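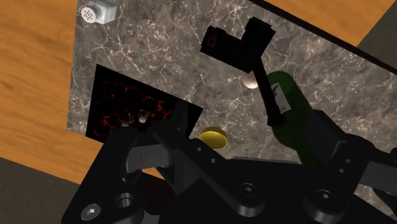 机器人来厨房上班，人做什么？

小朋友，你在学校吃午饭的时候，有没有想过一个问题：吃完以后，那么多东西是谁收拾的？

在格朗利（Gronley）有一个大厨房，名字叫恩内斯（Ernness）。它每天给几所学校做500份午饭。做饭是很累的工作，收拾也是很累的工作。台子上有瓶子、勺子、盖子、罐子，有时候还有一个滚来滚去的水果。每一样东西都要拿起来，放回它自己的地方，然后才可以擦台子。

从去年十月开始，这个厨房有了两只机械臂。它们帮人收拾台子。这篇文章要讲三件事情：机械臂怎么学习，它觉得什么难，还有厨房里的人现在怎么工作。

什么是自动化？

“自动化”是一个长的词，可是意思不太难。一件事情以前要人用手做，现在机器可以自己做，我们就说这件事情自动化了。洗衣机是自动化，超市的门自己打开也是自动化。

不过洗衣机只会洗衣服。它每天做的动作差不多一样。收拾台子就不一样了，因为今天的台子和昨天的台子从来不会相同。昨天瓶子站着，今天瓶子躺着。昨天勺子在左边，今天勺子在瓶子的后面，只能看见一半。所以收拾台子的机器必须会看，也必须会选择。

先在电脑里练习

你学骑自行车的时候，可能摔倒过。机械臂学习的时候也会犯错误。它会把瓶子碰倒，会夹不住一个圆的东西，会把手伸到错的地方。如果在真的厨房里犯这些错误，地上就会有很多碎玻璃。

所以工程师先在电脑里做一个厨房。里面有台子，有地板，有餐桌和椅子，也有一只电脑画出来的机械臂。这样的练习叫“模拟”。在模拟里，瓶子掉了没有关系，重新开始就好。工程师也可以把东西换来换去，放一些真的厨房里很少见的东西，让机械臂不要只认识几种形状。

恩内斯厨房用的练习软件叫沃马里（Vomari）。机械臂在里面练习了106个小时，然后才第一次去碰真的瓶子。第一天它工作得很慢，厨房的人都下班了，它还剩下半张台子。

机械臂觉得什么难？

对你来说，拿一个鸡蛋很容易。你的手指是软的，你的皮肤可以感觉到鸡蛋有多硬。很多机械臂没有这样的手，它们有的是“夹爪”。夹爪常常是两个手指，从两边靠近，然后夹住东西。

用两个手指夹东西，你可以自己试一试。请把两支铅笔当作手指，一只手拿一支，去夹桌子上的橡皮。先夹橡皮，再夹一个小球，最后夹一把躺着的勺子。哪一个最难？为什么？你可以把答案写下来，明天再试一次。

瓶子的形状比较好夹，可是它要是被别的东西挡住，夹爪就不容易进去。圆的东西会跑。很扁的东西贴在台子上，手指下面没有空间。还有，颜色很暗的东西放在颜色很暗的台子上，摄像头不一定看得清楚它的边在哪里。

所以机械臂要先决定顺序：先拿哪一个，后拿哪一个。我们人也这样做，只是我们做得太快了，自己没有注意到。
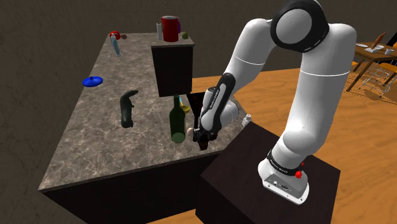 徐淑珍说，她以前每天下午都弯着腰收拾台子，晚上回家背很疼。现在她站在旁边看屏幕，有时候按一下停止的按钮。“背不疼了，可是眼睛累，”她说，“而且我开始的时候很担心，我想，机器会收拾了，那我还要不要来？”

人的工作怎么变了？

这个问题很重要，很多大人也会问。答案不是每个地方都一样。有的工作地方买了机器以后，需要的人变少了。有的地方人没有变少，但是他们做的事情变了。在恩内斯厨房，原来收拾台子的人都留下来了，不过他们要学新的东西，学习也要花时间和力气。

徐淑珍现在早上准备蔬菜，下午看着机械臂。机械臂遇到一个不认识的东西，会停下来，屏幕上出现一个黄色的框。她要告诉它，这个东西应该放到哪里去。她还做一个小本子，里面写机械臂每天在哪里出错。每个月她把本子交给工程师，工程师就在模拟里加上新的练习。一个每天收拾台子的人，知道很多工程师不知道的事情，比如哪种盖子最滑。

阿加塔·格雷科也在这个厨房工作。她不太喜欢下午的时间。以前大家一起收拾，一边做一边聊天，有人还唱歌。现在下午只需要一个人看机器，别的人在另外一个房间包装第二天的面包。她向经理马丁内利（Martinelli）提了一个意见，希望两个人一起看机器。经理同意先试一个月。

还有一些规则也是新的。机械臂动的时候，人不可以把手伸到台子上面。想拿东西，要先按停止，等它完全不动了，再去拿。刚开始有人会忘记，所以台子前面的地上画了一条线。

机器还不会做的事

机械臂不知道汤好不好喝。它也不知道今天有一个孩子不能吃花生，除非有人告诉它。地上滑了，它不会提醒后面走过来的人。徐淑珍切胡萝卜的时候，会把坏的一小块切掉，留下好的。厨房问过工程师，机械臂能不能也学这个，工程师说可以试，但是今年来不及。

给你的几个词

夹爪：机械臂用来拿东西的“手”。
模拟：在电脑里做一个像真的一样的地方，用来练习。
关节：两段手臂连在一起、可以转动的地方。你的胳膊肘也是一个关节。

回家以后可以问一问爸爸妈妈，或者爷爷奶奶：他们工作的地方，有没有一件事情以前是人做的，现在是机器做的？那个时候，原来做这件事情的人去做什么了？如果他们愿意讲，请你听完，再画一张画，一边画以前，一边画现在。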